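Print this page | E-mail this to a friend

Getting my hands back (and a sewing box out of the attic)

Last updated in April

I have mended eleven pairs of socks this winter and I am not tired of it yet! Anyone who knew me before would find that hard to believe. I used to toss a sweater the minute an elbow went through. Then my neighbor Gunnel Solheim saw me carrying a bag of clothes out to the car, picked a gray cardigan off the top and asked if she could have it for an hour. It came back with a little woven square on the cuff in mustard yellow, and I liked it better than when it was new.

So I asked her to teach me. Her kitchen, 4 in the afternoon, strong coffee, a wooden mushroom that had been her mother's. You stretch the hole over the mushroom, run your long threads one way, then go over and under the other way, and that's a darn. It sounds like nothing. My first one looked like a spider had given up halfway, and I was so proud of it that I wore the sock to work and took my shoe off to show Madhu Lodhi at lunch.

What I love most is how quiet my head gets. I have a job where I type all day, and by evening my fingers feel like they belong to the keyboard. A needle asks for something else, small and slow, a bit of pull and then a bit less pull. After a few weeks I noticed I could thread it on the first try, and that my stitches were leaning the same direction without my thinking about it.

I've also become a terrible bore about thread. The Skirer wool is my favorite for socks – it's a little hairy and it grips – and I use up Cesau cotton on anything that goes in a hot wash. My shade card for the Cesau is missing half its numbers, but I know I want 623 for jeans (a washed-out blue that disappears on an old knee) and 958 when I want the patch to show. Madhu thinks 958 is orange. It is rust!

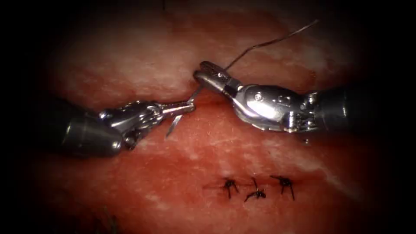 What should you mend first if you've never done it before? Start with a thick wool sock that has a hole no bigger than a quarter, and use yarn in a color you can easily see against it.

Thin cotton T-shirts can wait. I tried one far too early, and the jersey curled up and laddered every time I touched it. Woven things like shirts and pillowcases are friendlier, and a plain patch on the inside with small running stitches around it will hold for years. Cut your patch bigger than you think. Bigger than that, even.

Last month I did my first really large job, a wool blanket that the moths had been at. There were 3 bad places along one end and a lot of pinpricks, and I did it over many evenings with the radio on. I used leftovers from everyone: green from Gunnel, a ball of plum from Dewanti Ismail, who had knitted a hat with the rest. The blanket is on the couch now and the dog has claimed the mended end.

Next up is a coat lining, and I'm a bit scared of it. The armhole has gone all the way around. If you have done one by hand, please tell me whether you took the sleeve out first or worked with it in place!

Filed under: Slow Evenings, Mending, Wool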